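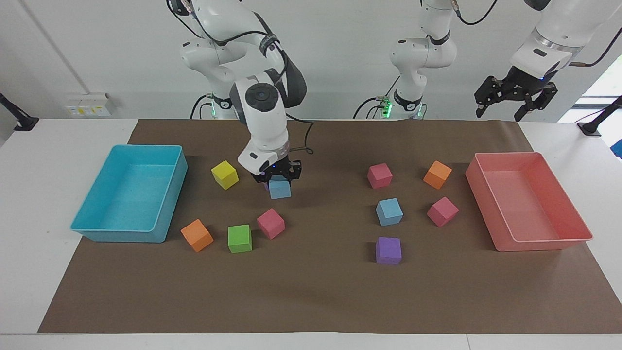
Buscamos gente para pedalear contra la térmica de Isdale

Convocatoria abierta - etapa de agosto

Hola, soy Irén Bakos y llevo media vida metida en líos de estos. Tengo 71 años, las rodillas regular y una bicicleta verde que pesa como un armario, y aun así este agosto pienso hacer el recorrido entero desde Trirkero hasta las puertas de la central de Isdale. Lo que me falta es compañía, ¡mucha compañía! Por eso escribo.

Para quien no conozca la historia: Ilmont quiere ampliar la central de gas de Isdale con 2 turbinas nuevas, y quiere hacerlo pegada al río, a un paseo del colegio. Llevamos tiempo yendo a reuniones, presentando alegaciones y escuchando que todo está muy estudiado. Yo me he leído el estudio (con gafas y con mucho café) y del agua del río en verano dice bastante poco. Así que vamos a llevar las firmas en mano, pedaleando, pueblo a pueblo, y a entregarlas en la oficina que la empresa tiene junto a la entrada.

Qué es esto exactamente

Una marcha en bici de 200 kilómetros, repartida en una semana de agosto. Las etapas son cortas, salimos temprano para esquivar el calor y por las tardes hay charla, merienda o asamblea en la plaza del pueblo donde toque dormir. En Phromma nos dejan el polideportivo y ya me han prometido sopa fría para todo el mundo. Las fechas concretas las cerraremos cuando sepamos qué normas sanitarias hay en verano; si hay que ir en grupos pequeños, iremos en grupos pequeños.

A quién buscamos

Ciclistas. De cualquier edad y con cualquier bici que frene. Si vienes con menores, perfecto, pero tienes que venir tú también, no me los dejes a mí, que bastante tengo con mis nietas. Nadie va a cronometrar nada. Quien quiera hacer solo una etapa también cabe, y de hecho la última, de Phromma a Isdale, es casi llana y preciosa.

Gente con furgoneta. Necesitamos llevar mochilas, agua, herramientas y a quien se canse. La gasolina la pagamos (sí, ya sé, gasolina - si tienes una eléctrica te doy un abrazo cuando se pueda).

Alguien que sepa de mecánica. Pinchazos, cambios, cadenas. Yo sé poner un parche y ahí se acaba mi ciencia.

Personas para recoger firmas por el camino. Queremos llegar a 1000 antes de plantarnos en la puerta. No hace falta que seas un hacha hablando, basta con que no te importe que te digan que no. A mí me lo han dicho muchísimas veces y luego algunos vuelven y firman.

Una persona con mano para la música o el teatro. Las noches en los pueblos son largas y mi repertorio de canciones es el que es.

Qué ofrecemos

Sitio para dormir (en esterilla, bajo techo casi siempre), desayuno y cena, seguro de accidentes durante la marcha y una camiseta que está pintando mi vecina con plantillas. Comida vegetariana toda la semana. Sueldo no hay para nadie, tampoco para mí. Si el dinero del tren hasta Trirkero te supone un problema, dímelo sin vergüenza ninguna, hay un pequeño fondo para eso y está para usarse.

Qué pedimos

Casco, chaleco reflectante, saco de dormir y respeto por los pueblos que nos acogen. En carretera se obedece a quien lleve el brazalete naranja, sin discusiones. La marcha es pacífica de principio a fin: no insultamos a los trabajadores de la central, que son vecinos nuestros y muchos están tan preocupados como nosotros por lo que venga después. Tampoco se llevan banderas de partidos. Pancartas hechas en casa, todas las que quieras.

Cómo apuntarse

Mándanos una carta o una nota al local de la marcha en Trirkero, o pásate por allí, y cuéntanos:

- cómo te llamas y de dónde vienes
- si vas a hacer todo el recorrido o etapas sueltas (dinos cuáles)
- en qué puedes echar una mano
- alergias, medicación o cualquier cosa que debamos saber
- un teléfono tuyo y otro de alguien de confianza

Contesto yo a todo, a veces tardo un poco. Las furgonetas y la mecánica son lo más urgente, porque sin eso no puedo cerrar las etapas de montaña. Para pedalear hay plazo hasta que se llenen los alojamientos.

¡Anímate, de verdad! Y si no puedes venir, pásale esto a alguien que tenga una bici cogiendo polvo.

Irén Bakos
Trirkero, 14 feb 2021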